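Last updated: February 2025
Filed under: Events / Hands-on / Handhelds

I went to the Pluvel open day expecting to be sold something, and I was. The studio let 182 people through over the afternoon to play Drustau, its new space trading game, on the handheld it's meant to launch on in June. I queued for the better part of an hour and got two goes at it.

The first go was the build they wanted us to see. It opens in a quiet hangar, the ship looks lovely, and nothing much moves. Vernon Wong, the lead designer, stood behind me and talked about the 1,244 planets. I asked how many of them had anything to do on them. He said all of them had "a reason to land", and I've heard that one before.

The second go was better, mostly because I ignored the tutorial and flew straight at the busiest station on the map. The frame rate fell over as soon as I got near the docking ring. Textures on the far side turned to soup and stayed that way until I left. Docked to a TV it looked a good deal sharper, but the stutter was still there, and I don't buy a handheld game to play it on the couch. 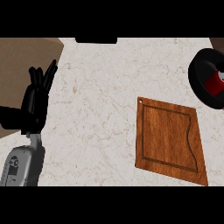
Will the handheld version have everything the other versions have at launch? Everything except the co-op missions, according to Lesia Palamarchuk, who runs the port team. Those come in a patch with no date on it. She was the only person there who gave me a straight answer all day, so credit to her. She also said the station slowdown is known and they're working on it - which is what every port team says four months out.

After that came the talk. Mervyn Furnival from the publisher, Brarnine, went through the pricing and lost the room a bit. The base game is full price. The Voicu expansion is separate, and it holds the whole second faction, ships and all. Someone up the front asked why it wasn't in the box and was told it's "its own story". Maybe. It looked to me like a third of the map with a lock on it.

There's a collector's edition too, limited to 1,000 copies, with a cloth map and a pin. I didn't ask the price.

I liked the flying. The ships have some weight, and the trading screen is easy to read on a small display, with decent text size for once. I'd still wait for someone to test the finished cartridge at that station before putting any money down. The sausage rolls were good and ran out early.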